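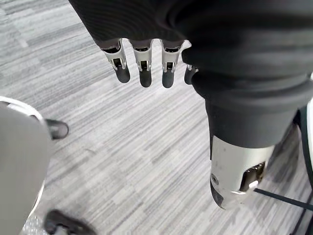
What I made and why

My project is Nisbet, a little mobile game where you walk around town and catch creatures called tatis. I'm a walker and a gamer, so mixing the two was an easy pick! Euan Baxter drew the creatures and I did everything else (including the bugs).

The big thing I wanted was a weekend raid. Eight players meet at one spot and fight a boss named Jasen, who starts with 3928 hit points.
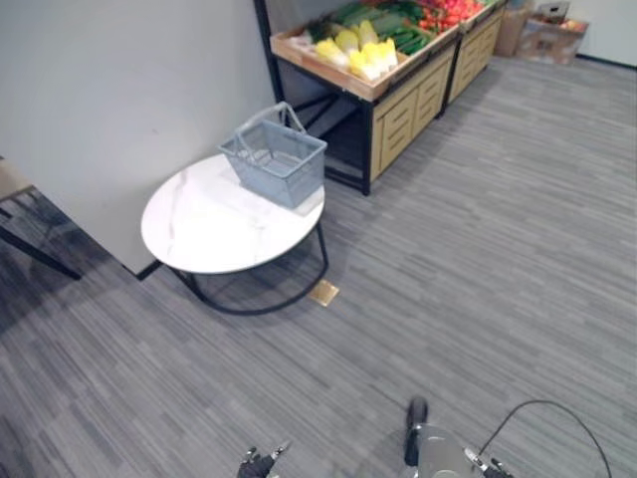

He had 1000 at first, and our testers flattened him before the music even got going. So I kept bumping the number up, and Morven Gunn kept texting me that he was still too easy.

Raid passes were harder. My first version gave them out at random, and Tzu-hsuan played all of January without getting one. Now you earn a pass by walking 3249 steps in a day, and everybody seems happier with that.
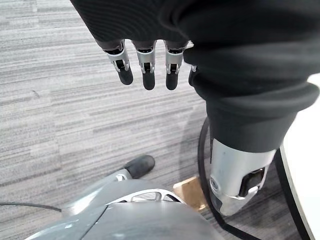

The next boss is Dilard, and he's only half done. I want his attack to be a slow grab from above, with the fingers pointing down out of a baggy black sleeve, silver at the knuckles with rounded black tips, and I love it. The animation still stutters on my old phone, so that's what I'm fixing next.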